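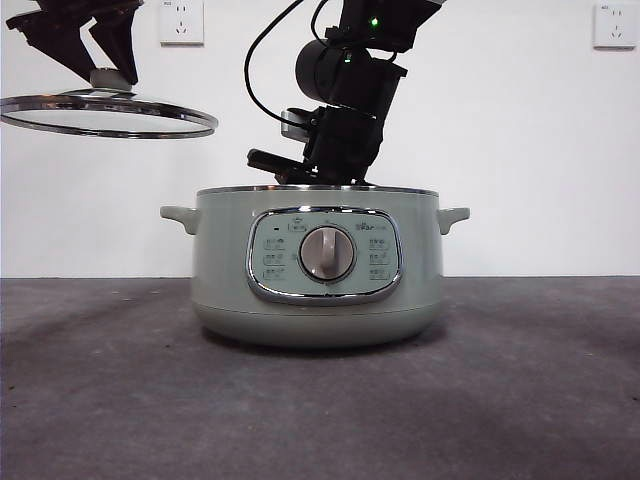 The Skundard code is a voluntary set of rules for testing robot arms on household kitchen jobs, such as taking the lid off a cooking pot and putting it back. It was first drawn up at Zarodgate by Mikkel Fogh and Kwan-ho Tam, and is now in version 2. It has no legal force.

Contents

The code asks for 200 trials per task, with failed attempts logged and published. Arm speed near glass must be capped, though the cap itself is left to the tester — a gap that critics noticed at once. Fingertips are to be checked before each session and any worn covering replaced.
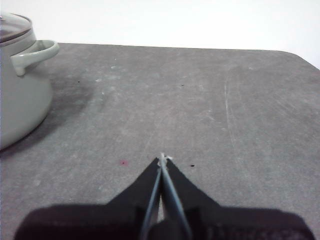 What counts as "worn" is never defined. Two labs can therefore follow the same clause, reach different results and both claim to comply. The code also says little about heat or steam, and most reported trials use a cold pot.

Uptake

Skivel, which keeps the register, lists 1240 completed test reports. Almost all were filed by the labs that ran the tests, and the register does not require an outside check. Egilsson withdrew its own reports in April and gave no reason.

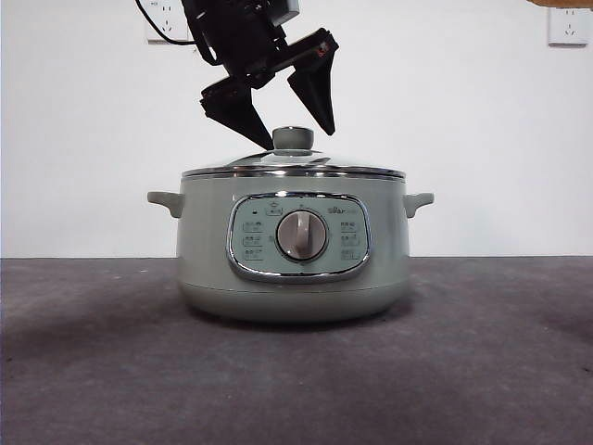

Ingvar Eskildsen has argued that a weak rule is still better than none, as it at least makes labs write down their failures. Whether they write down all of them is unknown. A longer trial count of 3000 was proposed for version 2 and dropped on grounds of cost.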